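Skernolon Forum > Bimanual > Data collection

Thread: Patterned walls and dropped episodes — keep or discard?

r_ersoy
Posts: 88

We are collecting for a two-arm cable task: left arm picks up the end of a thin lead, right arm steadies the box it belongs to, left arm seats the plug. Teleoperated, fixed overhead camera plus one camera per wrist. Target was 2 sets, one with plain grey walls and one with printed walls, so that the policy does not learn the backdrop.

State of play after the first pass:

Plain set: 1,901 episodes kept
Printed set: 1,292 episodes kept

Same operators, same shift pattern, same number of attempts. The difference is nearly all rejections by the automatic filter, which drops an episode if the wrist pose estimated from the overhead view drifts too far from the joint encoders. With the printed walls it drifts a lot more. The question is whether I should trust the filter and throw those episodes away, or treat the filter as broken for this backdrop and put them back.

Recep Ersoy

tolvane
Posts: 1,140

Put them back. The encoders are your ground truth and they have not changed. All the filter is telling you is that a vision estimate went bad, and a policy trained on joint states and pixels never sees that estimate.

quillfeather
Posts: 212

Disagree with tolvane. The filter also catches dropped frames and clock skew between camera and arm. If you switch it off for one set you let those in as well, and you will find them three weeks later as a jitter in the approach.

Which print is it? There is a big difference between a coarse pattern and one made of fine lines.

r_ersoy
Posts: 88

Fine lines, unfortunately. Large spirals in greens, greys and a pale mauve, but every curl is drawn with many thin parallel strokes. It is on three walls. The cell as it is set up for the printed set: 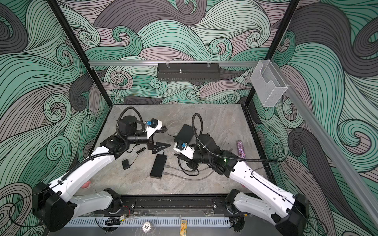
Overhead view, printed set. Both arms on the front rail, working area between the wrists.

The items on the surface get moved between episodes. The sparkly cylinder is a distractor and is never handled. The basket and the clear holder on the rails are not used in this task but they stay up in both sets, as we did not want the hardware to differ.

Drift by arm, if it helps: the right arm accounts for most of the rejections. The left is only slightly worse than on plain grey.

quillfeather
Posts: 212

Then it is not only the walls. Three patterned walls should hurt both arms to a similar degree. Look at the cable loop above the right wrist. It stands up tall and it will move a little after the wrist does. If your estimator fits a silhouette, it is fitting the loop too.

tolvane
Posts: 1,140

The left one has a coiled cable doing much the same thing, so I don't buy that. And the loop would be there in the plain set as well.

quillfeather
Posts: 212

Against plain grey the estimator can separate cable from wall. Against dark spirals it can't. The two effects multiply. A black cable curling in front of charcoal curls is about the worst case I can think of.

i_dursun
Posts: 430

I wrote most of the filter, so some facts before this goes further.

It does not fit a silhouette. It tracks corner features on the white mounting plate at each wrist and solves for pose. Thin parallel lines produce a great many corner-like responses, and when the plate passes in front of them the matcher picks up wall points near the plate edge. You can confirm this by plotting the inlier count against plate position. If it falls when there is print behind the plate and recovers when there is only the grey work surface behind it, that is your answer and the cable is innocent.

The dropped frame check and the clock skew check are separate stages. They run first and write their own reason code. People assume it is one filter as the summary page adds them together. That page is on my list.

So: export the rejections by code, restore everything that failed on pose only, and leave the timing failures out.

Ilgın Dursun

tolvane
Posts: 1,140

Which is what I said.

quillfeather
Posts: 212

You said to put them all back.

r_ersoy
Posts: 88

Ran the export. Most of the printed-set rejections are pose only, the rest are timing and there are a few with both codes. I have left the ones with both codes out.

I also took a sample of 200 pose-only rejections and replayed them by hand. The motion looks normal in those. There are a handful where the operator let go of the lead and regrasped it, but the plain set has those too and the filter never objected.

Inlier plot does what Ilgın described. It drops when the plate is up over the back edge of the surface. The right arm spends more of each episode high and far back than the left does, so the asymmetry is in the task.

heltinel_user4
Posts: 17

Slightly off topic, but is it worth having the printed set at all? We did backdrop swaps on the Heltinel cells in November and saw no gain over random colour jitter at training time. Setting up the panels cost us a shift per change.

i_dursun
Posts: 430

Depends on the wrist cameras. Jitter changes the colour of a wall but leaves it flat. A wrist camera looking past a gripper at a busy wall has a segmentation problem that jitter will not give it. If your policy is overhead only, I would expect a smaller effect.

heltinel_user4
Posts: 17

Ours is overhead only. Fair enough.

canpolat_lab
Posts: 61

We used the Canpolat split for this: train on plain plus half of the printed episodes, hold the other half out, and report success on a third backdrop that is in neither. Without the third one you can't tell whether it has learned to ignore walls or has learned two walls.

tolvane
Posts: 1,140

Agree with this. I would also keep the restored episodes flagged in the metadata. If the held-out numbers look odd you will want to drop them again quickly without redoing the export.

r_ersoy
Posts: 88

Flag added, field is pose_restored, boolean. Flavinance loader ignores unknown fields so nothing downstream should break. Third backdrop will be a coarse check pattern unless somebody objects.

quillfeather
Posts: 212

I object to check. Regular grid, strong corners, you will be back here with the same filter problem — only periodic this time. Use something blotchy.

i_dursun
Posts: 430

Seconded. Or put a printed marker on each plate and have the pose stage track that. There is a branch for it, not merged, needs testing on a cell with two arms.

r_ersoy
Posts: 88

Send me the branch name and I will run it on the printed set-up before we change the panels.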